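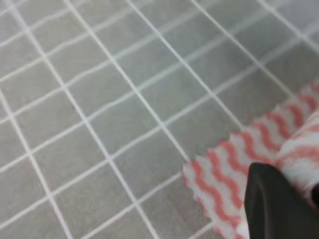 September, bench notes, hide glue batch 4

Soaked 40 g of the Wragg pearl glue in cold water overnight. Swelled evenly, no hard centers. Guoqing had the pot on by 8:15 and held it under 60 C all morning.

First two test joints in maple let go at the glue line. Both were clamped late, and the glue had started to skin. Warmed the next pieces under the lamp before spreading and those are holding so far.
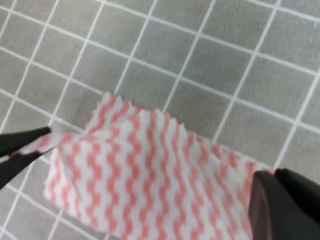
Left the remaining 6 joints in clamps. Daryna wants them pulled on the Havia tester after a full day, same jig as batch 3. Best from that batch was 1,674 N, so we compare against that.

Viscosity cup reading was slow. Thin slightly next time, a spoonful of water at most.

To do: label the jar, ask Keith if the Iltham order came in, new brush.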